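Windum Robotics Lab Reports Result on Training Two-Armed Robots in Simulated Rooms

DETTHORPE, Mar 13, 2022 – Windum, a research lab working on household and office robots, today released results from a study on how two-armed robots learn to reach for objects when their view of a room is not level.

The method, named Mok, trains a control program entirely in computer-rendered rooms. During training, the robot's viewpoint is rotated by a different amount in each run, so the program cannot depend on the floor being at the bottom of what it sees. It has to work out the position of its own arms from the view itself.

The team trained Mok in 155 simulated rooms and tested it in 22 others that the program had not been given before. Over 1269 test attempts, the robot completed its reach more often than a version trained only on level views. The gap was largest at steep angles. On level views the two versions scored about the same.

"We expected to lose something on the ordinary views and we mostly didn't," said Folasade Eze, who led the study. "The weak spot is small objects near the table edge. Those still fail too often – we have more work to do there."
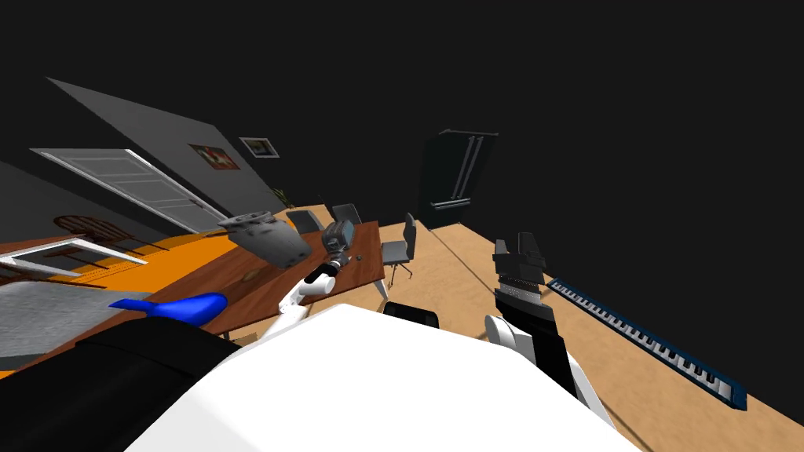
Simulation image: Folasade Eze / Windum

The test rooms are furnished with everyday items, including tables, office chairs and a keyboard instrument lying on the floor. Both arms are in use in every run, and either one may be asked to reach.

Training took nine days on the lab's own computers. Trials on a physical robot are planned for May at Windum's Prandness site. No results from hardware are included in this release.

The simulated rooms and the training code will be available to other research groups on request.

Media contact: Windum Press Office, Detthorpe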